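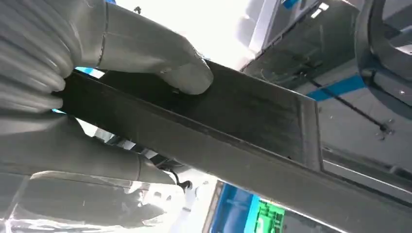

Hello again, and welcome to the Emetti workroom page! July has been all about the dark gray pieces, the trays, panels and covers that pile up on the long bench until one of us gets a free afternoon (usually me, with the radio on and a coffee going cold). Ro-un Gil keeps the tally on the wall, and we've now sorted 84 of them since spring.

I've grown fond of these plain things. They show every bit of dust, and the rough ones hold on to it no matter how nicely you wipe, so I keep a soft brush in my apron and go along the edges first. Ro-un likes to start in the middle. We have agreed to disagree!
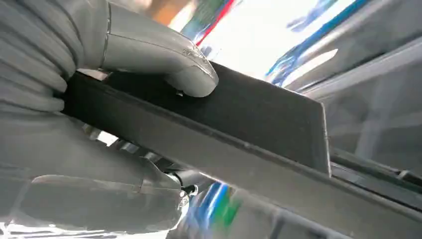
A nearly black panel, with its flat raised top and the longer, narrower strip underneath.

The next batch goes up on the Karppinen shelf once I've cleared off the jars, and I'll add more pictures then. Do drop by after 2 if you'd like a look around.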